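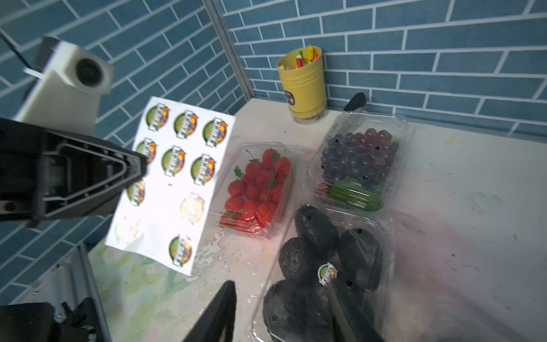

FIRNDEN, Oct 9, 2019 - I've been running the Cornetti Street art room for long enough that I can usually tell you what comes next, but I did not see this one coming. We're moving! The Saturday-morning-in-somebody's-old-shop years are over, and from next month our drop-in art sessions for kids and grown-ups will have a proper home on the ground floor of the Szulc Building, right across from the Firnden bus station.

My name is Aivar Šimkus, and since I'm the one who has to write the press release, you're getting it in my own words.

First, the basics. The new place is called the Bedulen Room. It has big windows facing the street, a sink that two people can stand at (if you've ever queued at our old one with green hands, you'll know why I put that in a news announcement), and room for 80 people at a time. Sessions will stay pay-what-you-can. Nothing about that is changing, and I'd like every local paper to print it in large type please, as it's the thing I get asked at the grocery store.

The Bedulen Room is named after Bedulen Paper, the old mill that used to stand by the river and that gave half this town its first job. My grandmother sorted rags there. When the mill closed, its last stock of drawing paper went into a barn, and this August the family who own the barn called me and asked if I wanted it. I said yes before I asked how much there was. There were 3,000 sheets, most of them perfectly good, a little yellow along one side. We'll be drawing on them in the opening weeks, and it's lovely stuff - heavy, a bit toothy, and it takes crayon like nothing you can buy in a pad.

Now the money part. We asked people in Firnden to help us pay for the new floor, the lights and the first year's heating, and 614 of you sent something. Some sent a lot and some sent coins in an envelope, and one envelope had a drawing of a horse in it, which is now pinned up over my desk. The Szulc family, who own the building, are letting us have the space at a rent I can say out loud without sitting down. I've thanked them in person and I'm thanking them again in writing.

What will go on in there? Mornings are for little ones and whoever brings them. After school it's open tables, so come in, sit down and make what you like. Evenings are for adults, starting with a beginners' drawing course I'll be teaching myself. I'm a slow teacher and I talk too much, but people do seem to leave able to draw a chair. Later in the winter we'd like to add printmaking, once we find a press that will fit through the door. (If you have one in your garage, call me. I mean it!)

I've also been asked if we're going to get smarter now that we have a nicer address. Well, the walls will be freshly painted, and I'll try to keep the floor clean for at least the first afternoon. Past that, no. I want a place where a kid can press too hard and go over the edge of the paper without looking around to see who's cross. I grew up being told to mind the tablecloth and I was in my thirties before I picked up a brush again.

Opening day will start at ten with coffee, cake and one very long sheet of paper down the middle of the room for everybody to draw on. There'll be a speech, but I've been told to keep it short. The first 299 people through the door get a small sketchbook made from the Bedulen sheets, folded and sewn by our evening group, who have been at it for weeks and would like their thumbs back.

Reporters and photographers are welcome at any time before or after the opening. If you'd like a look at the room while the lights are still going up, come by and knock on the glass. I'm there most afternoons, usually up a ladder.

We'd also be glad of leftover supplies from schools and offices: colored paper, pencils, clean jars, old shirts for smocks. Please, no more dried-up glue. We have plenty.

For interviews, opening times or to offer a printing press, ask for Aivar Šimkus at the Bedulen Room, Szulc Building, Firnden.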